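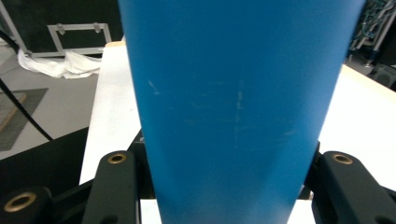 Athina Papadakis replied to my last post wanting to know if Gurska is still on the diet food, and does he hate me for it. He is, and he does, a little. So let me catch everybody up on the big orange guy.

For anyone new: Gurska is my nine-year-old cat. In the spring the vet put him on the scale and then she put him on it again, like the scale might have been kidding. Since then his meals get weighed on the kitchen scale and the free-for-all bowl is gone.

He was getting 170 calories at breakfast back then. ONE hundred and seventy, before the snacks, before my dad slipped him ham. Now breakfast is 100 and dinner is 103, which looks like a weird number but that's just how the cans divide up – one can and a spoonful of the dry stuff.

My dad has been told about the ham. My dad says he doesn't know anything about any ham.

First two weeks were rough. He sat on my chest at 4 in the morning and breathed on me. He learned to open the cabinet under the sink, where there isn't even any food, just to slam it over and over. I put a hair tie on the knobs and he ate the hair tie (he's fine, it came out, please don't use hair ties, that one's on me).
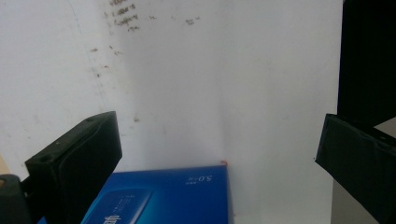
So did I move breakfast earlier to make him stop? I moved it later, to 7:30, and I don't feed him until I've showered and had coffee, so getting me out of bed doesn't get him anything. Took eleven days of earplugs.

He still comes in at 4 sometimes but now he just kind of sighs and lies down on my feet.

The other thing that helped was hiding part of his dinner. I put a few pieces on the stairs, a few on the windowsill, a couple in an egg carton. He was so offended the first night. Now he does his rounds like a mall cop and then he sleeps like a rock!

Staltley, my other cat, is skinny and eats like a bird, so she gets her dish up on the dresser. He can't make that jump. He has tried. We don't talk about the lamp.
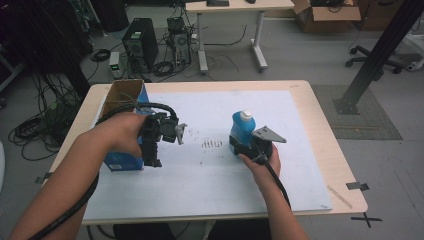 You should get one of those feeders that reads the chip, writes Zervas, it saved my marriage. Ha! I looked at them and they cost more than my couch did. The dresser works for now, but if he slims down enough to make the jump I guess I'll be shopping.

A few of you asked about exercise too. He has exactly one toy he'll run for and it's a shoelace from a boot I don't own anymore. Five minutes before dinner, up and down the hall, and then he flops over and bats at it lying down. I count it.

I tried a harness in the yard once. He went flat like a pancake and I had to carry him in. 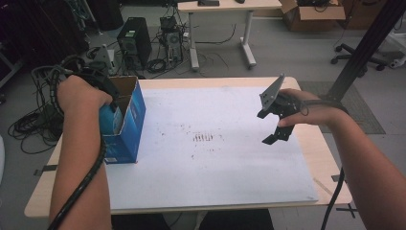
Anyway the harness is in the closet and the shoelace is on a hook by the door where he can stare at it all day. He'll go sit under it around five and yell.

Weigh-in is next week at the Birkima clinic. Last time he'd lost almost a pound, and the tech made such a fuss over him that he purred on the scale and messed up the reading. Will post the new number when I have it. Dad is not invited.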